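Chapter 8
A Place for Every Bracket: Setting Up Small Parts Storage

I learned to store parts the hard way, in a shed out the back of Gollby with a coffee tin for every size of screw and no labels on any of them. My first boss, Remzi Sezer, once had me sort 346 loose fittings before morning tea (I got through 130 and then hid in the loo). So when I tell you this chapter matters, I'm speaking as somebody who still goes a bit pale at the sight of a coffee tin!

We'll start with the shelf and the tray. Open plastic trays are my favourite for sheet-metal pieces, as you can see the lot without pulling anything down.

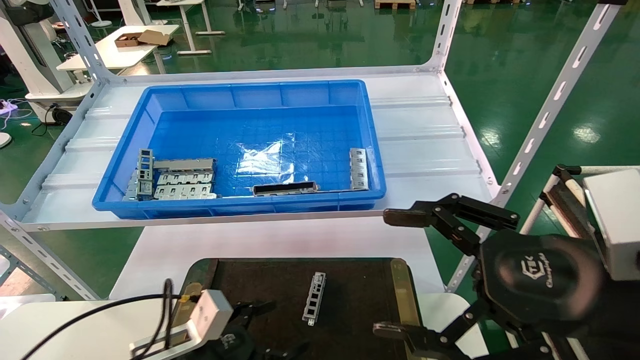
Long flat pieces and tall upright ones don't share a tray very gracefully. They lean, they overlap, and you end up fishing about for the one at the back. In Section 8.2 we'll try a few dividers, and I'll have you work out a layout for the Wragg bracket set, which has enough odd shapes in it to spoil anybody's afternoon.

Then there's the bench, and I'm fussier about benches than I am about shelves. Sota Oda, who taught me at Astley, wanted the top clear before you laid out a single part, and I've stuck with that ever since.

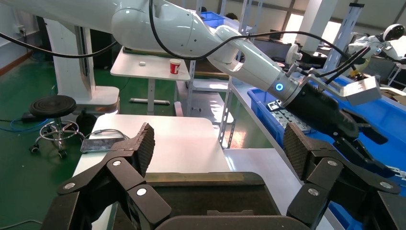 Personal bits and pieces are the usual culprits on a work table. Keys, lunch, a pen you've borrowed. A phone left face up near the edge, with a grey cable curling off behind it, takes up more space than you'd reckon once you're trying to lay brackets in a row. Give that stuff its own shelf or hook. Page 106 has a bench plan you can copy and scribble on, so grab a pencil and mark where yours would go before you read Section 8.1.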